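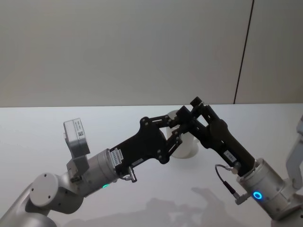
양팔 그리퍼와 흰 컵

양팔 로봇 모방학습, 시연을 몇 개나 모아야 하나요?

안녕하세요, Drelstead 연구실에서 석사 2학기째인 학생입니다. 펜을 종이컵에 꽂는 작업으로 정책을 학습시키고 있는데요, 지도교수님은 시연 1000개를 모으라고 하시고 선배는 그렇게까지 필요 없다고 하셔서 중간에 끼어 있습니다ㅠㅠ 왼팔만 따로 학습하면 꽤 되는데 양팔을 같이 학습하면 컵 위에서 두 팔이 자꾸 서로 눈치를 봐요. 시연 수를 늘리는 게 답일까요, 아니면 수집 방법부터 바꿔야 할까요?

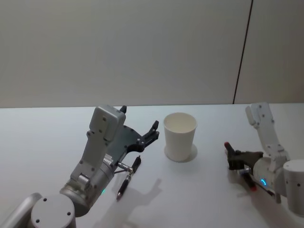 사진 출처: Drelstead 연구실

참고로 카메라는 머리 쪽 시점만 입력으로 쓰고 있고, 펜 위치는 매번 손으로 대충 바꿔 놓습니다. 컵은 거의 안 옮겨요.

Watkins
저도 비슷한 거 하다가 포기했어요ㅋㅋ 데이터는 많을수록 좋지 않을까요? 교수님 말씀 들으세요.

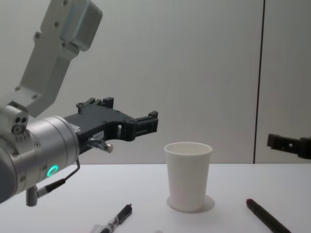
Dilwyn James, Vanimex 로봇학습팀 연구원

저라면 개수보다 순서를 먼저 볼 것 같아요! 시연마다 어떤 때는 왼팔이 먼저 가고 어떤 때는 오른팔이 먼저 가면, 정책이 그 중간쯤을 배워서 둘 다 컵 앞에서 머뭇거리거든요. 저희도 똑같이 당했습니다. 한 팔이 펜을 놓고 빠진 다음에 다른 팔이 들어가는 걸로 통일해서 다시 모았더니 훨씬 적은 시연으로도 멈칫하는 게 줄었어요. 그리고 컵도 꼭 옮기세요. 컵이 늘 같은 자리면 정책이 컵을 안 보고 위치를 외워버려요(이거 알아채는 데 3주 걸렸습니다...). 비교 실험은 시드 4개 정도는 돌려 보시고요. 하나만 돌리면 운인지 실력인지 모릅니다.

Drakorau
윗분 말씀에 하나만 보태면, 펜 뚜껑 방향도 기록해 두세요. 저는 실패한 걸 나중에 분류하려는데 방향을 안 적어놔서 영상을 처음부터 다 다시 봤어요.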